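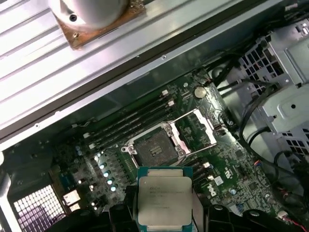 4. Phosphorus loss from drained fields

4.1 Sites and treatments

The work was carried out on two farms in the Neltcombe catchment, Vollden and Sikholm. Both have clay loam soils and tile drains, and both had been under a rotation of wheat and field beans before the study began. Each farm was divided into plots that received one of 3 treatments: no cover crop, winter rye, or a mixture of rye and clover. Cover crops were sown in August, directly after harvest, and were left standing until spring.

Drain water was collected at the outlet of each plot. A total of 244 samples were analyzed for dissolved and particulate phosphorus. Samples taken while the main ditch was backed up were excluded, as water from neighboring plots could have entered the drains. 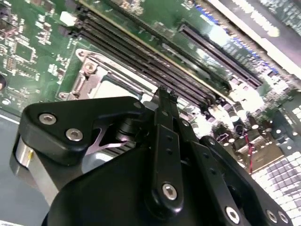
Neltcombe Catchment Study Group
Section authors: Soil and Water Unit

4.2 Results

Plots under rye lost 38 percent less particulate phosphorus than bare plots over the winter. The mixture gave a similar result at Vollden but a weaker one at Sikholm, where the clover came up poorly on the lower ground. Dissolved phosphorus did not follow the same pattern. Losses were slightly higher under both cover crops after hard frost, which agrees with the view that frozen plant tissue releases phosphorus as it breaks down. The monthly values for each plot are plotted in Figure 3 of the supplementary file.

Rainfall had a strong effect on the size of the losses. Most of the particulate phosphorus left the fields during a small number of storms, and the difference between treatments was greatest at those times. The winter total at Sikholm was 140 mm higher than at Vollden, so direct comparison of the two farms should be made with care. Losses were therefore adjusted for drain flow using the Kwon procedure set out in Section 2.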